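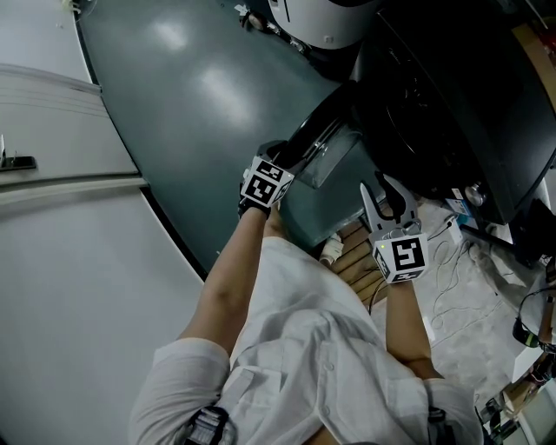
Fultik Handheld Gripper Set

Equipment > Demonstration Capture > Fultik Handheld Gripper Set

The Fultik set is a pair of hand-held grippers for recording manipulation examples without a robot present. The operator holds one gripper in each hand and performs the task directly on the appliance, fixture or workpiece concerned. A head-worn camera records the work from above. The resulting recordings are prepared for use in training two-arm control policies.

Each gripper carries a marker cube printed with black square patterns on white. The Jusitz tracking software reads the cubes and recovers the position and angle of each tool throughout the recording. Left and right cubes carry different patterns and must not be exchanged. Cubes should be wiped with a dry cloth before each session, and scratched or faded cubes should be replaced in pairs.

Recording

Sessions are limited to 40 minutes. A standard task package consists of 400 accepted demonstrations, including 31 held back for evaluation. Demonstrations in which a marker cube remains hidden from the head camera for more than seven consecutive frames are flagged for review and may be rejected. Operators are advised to keep sleeves and wrist straps clear of the cubes when reaching forward with both arms.

Supplied items

Two grippers, left and right
Two marker cubes, fitted
Head camera mount with strap
Calibration board
Jusitz license, one workstation

Compatibility

Recordings may be exported to the Macedo and Workeo training formats. Gripper opening is stored as a separate channel in both. Customers using earlier Macedo releases should request the July converter before placing an order.

Specifications last revised 2024-05-28.

This website uses cookies to remember your region and quote list. By continuing to browse you accept our cookie policy. Accept | Settings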